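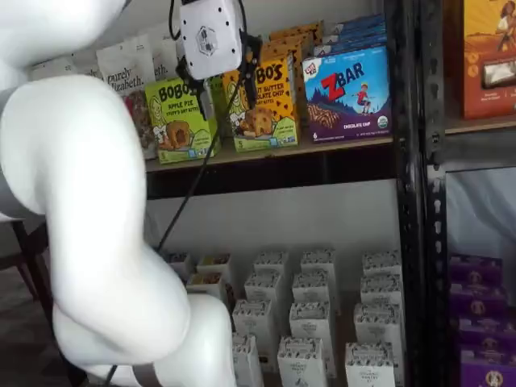
Open day at Gonside, 5 April 2021. Nobuhle Tshabalala met us at the door and took us to the snack shelves first - Clif Kid Zbar, Purely Elizabeth pouches and a lot of Bobo's.

## Shelf stock

Most of my time went on the peanut butter chocolate chip oat bites. The box is orange with a heart logo on it.

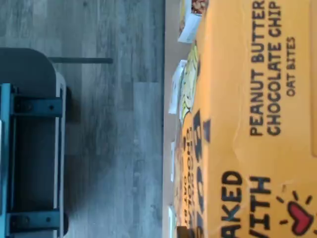 ## Apple pie

These come in a yellow-green box. Emrys Maddocks told us the storeroom holds 851 cartons.
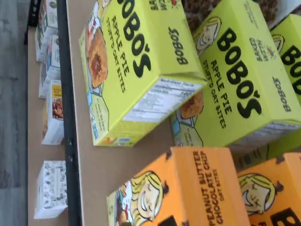 *Apple pie and peanut butter chocolate chip boxes, Gonside*

We left after 20 minutes.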